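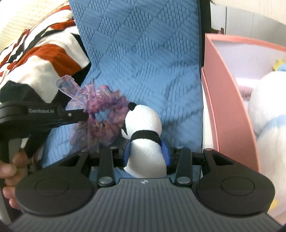
Can a machine tidy up a child's soft toys yet?

Slowly, one toy at a time, and only with somebody close by. For most homes a box and ten minutes before tea still do the job better.

I keep this page for household tips, and since the robot question comes up in the post more than any other, the answers are collected here chore by chore. Last changed January 20, 2020.

Soft toys
A plush toy is one of the kinder things to give a gripper. It squashes a little, it doesn't break, and it has a fat middle to hold. The hard part is the heap. A panda lying by itself on a cloth is simple. The same panda under a blanket with two others is a different job, and the machine has to decide where one toy stops and the next begins.
If you want to make it easier for a machine, or for a four-year-old, do the same thing for both: use an open box with low sides and no lid, and spread the toys out first.

Hair scrunchies and other small fabric things
Poor so far. Thin, see-through fabric is hard for a camera to judge, and a ring of ruffles has no firm part to grip. Keep them on a hook or a length of dowel. I wash mine in a zipped net bag, cool, and dry them flat.

Folding
Towels, yes, if you have the patience. Clothes with sleeves, hardly. Firdevs Ağca wrote to me in October after watching a folding demonstration at the Tamihana showroom. One shirt took 11 minutes and came out with the collar inside. She folds a basketful in that time.

Floors
This is the one chore I would hand over. A robot vacuum copes well with hard floors and short carpet. Pick up cords, socks and ribbons before you start it, and turn up the fringe of any rug. Textured throws left trailing on the floor will be dragged about – fold them on to the chair.

Washing up
You have had a machine for this for years. Loading it is still your work.

On the workshop bench
Sorting screws of the same size from a tray is fine. Sorting a mixed drawer is not. Gundel, who make shelf brackets near us, have 2 arms on the packing line and still finish every carton by hand – the tissue paper defeats them.

What I would spend money on
A decent floor robot if you have pets. Otherwise, storage. Open boxes in light colours, so you can see what is in them, and one for each sort of thing. Wipe the insides with a damp cloth now and then, and shake the toys outdoors before they go back in.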